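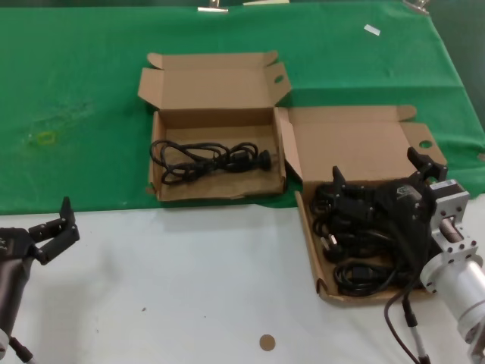 Power Cable Sorting, Borden Street Storeroom

Gallery page 4 of 5. Filed under: Funstead office move, small parts and cabling.

The Funstead office kept its spare power cables in one drawer for years. Before the move to Clumcombe, the drawer was emptied and its contents went into plain corrugated boxes with attached lids. The notes on this page cover the sorting stage. Earlier pages cover monitors, docking stations and desk hardware. The last page covers labels and shelf positions.

Picture 1. Two boxes, lids open

Left box: a single black power cable, coiled loosely on the floor of the box, plug toward the right wall. Right box: black power cables in a pile, loops crossing each other. A plug with metal prongs shows near the lower left of the pile, and part of a rectangular black connector shows near the bottom.

Notes on the boxes

Brown corrugated cardboard, no printing needed. The lid stays attached and folds back, and the round hole takes a thumb when the lid has to come up from closed. Boxes of this type stack well up to 4 high with cable inside. Above that the bottom box starts to bow, and the lid no longer sits flat.

Notes on the work surface

White tabletop with a green cloth over the back part, clipped along the rear edge. Dark cable is easy to pick out against either color. The cloth also keeps the boxes from sliding when a cable is pulled out of a pile. It should be reclipped if it creeps forward.

Notes on the cables

Cables are taken from the mixed box one at a time. Pull from the plug end where the plug can be reached. Pulling from the middle of a loop tightens the rest of the pile, and the time saved is lost again on the next cable.

Each cable is checked along its length for cuts, flat spots and stiff sections. The strain relief at both ends is bent gently by hand. Any cable with exposed conductor, a cracked plug body or a loose prong goes to electrical recycling and is not taped.

Sound cables are coiled in the direction they want to go. Loops a little smaller than the box floor hold their shape best. Ties are added at the end of the session, one per coil, hook-and-loop type only. Zip ties were used on the previous batch and had to be cut off again at Clumcombe.

Sorting order

First by connector at the equipment end, then by length. Color is ignored. Cables with a rating mark that cannot be read are set apart and tested before they are given a shelf position.

Quantities and destination

The Clumcombe store has shelf space for 3,000 small items, cables included. Power cables get 2 shelves at waist height, next to the adapters. The Evangelista annex takes any surplus, in the same type of box, with the connector type written on the short side in marker.

Boxes are closed only after the count sheet is filled in. A box that has been closed without a sheet is opened and counted again on Sunday, before the van is loaded.

Previous page: docking stations
Next page: labels and shelf positions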